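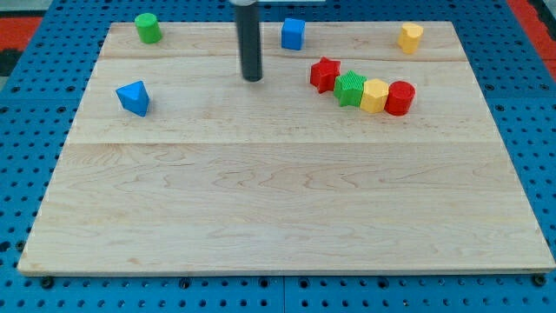
Sedinik shape blocks, reviewed after one winter of use

I bought this set in November for my daughter, who was then close to two years old, and we use it almost every day. The blocks are plastic, in red, blue, green and yellow. You get cylinders, cubes, triangles, hexagons and stars, and one yellow shape with a rounded, wavy outline that my daughter calls "the cookie".

What I like first is the colors. They are strong and clear, and on a pale wooden board they are very easy to find, also for grandparents without glasses. The same shape comes in more than one color. There is a red star and a green star, for example, so you can sort by shape one time and by color the next time. With our old Imix set this was not possible, every shape had its own color and the child learned only one thing.

The cylinders stand well and are good for towers. The triangle is more difficult. It stands without problem on its flat side, but small hands put it down in some other way and it falls over. The stars are my favorite for making rows, although two stars side by side never close completely, and this made my daughter quite angry in the first weeks.

I have two complaints. The set came in a thin bag that tore after 3 days — I now keep everything in a cookie tin. And the shop, Drunetmont, does not sell single blocks. We lost one hexagon on a train and I would gladly pay for a new one, but they only offer the full set again.

For washing I use warm water and a little dish soap. The colors are the same as on the first day.

I would buy it again, but I would ask for a better bag.

Zoila Marulanda, 25th July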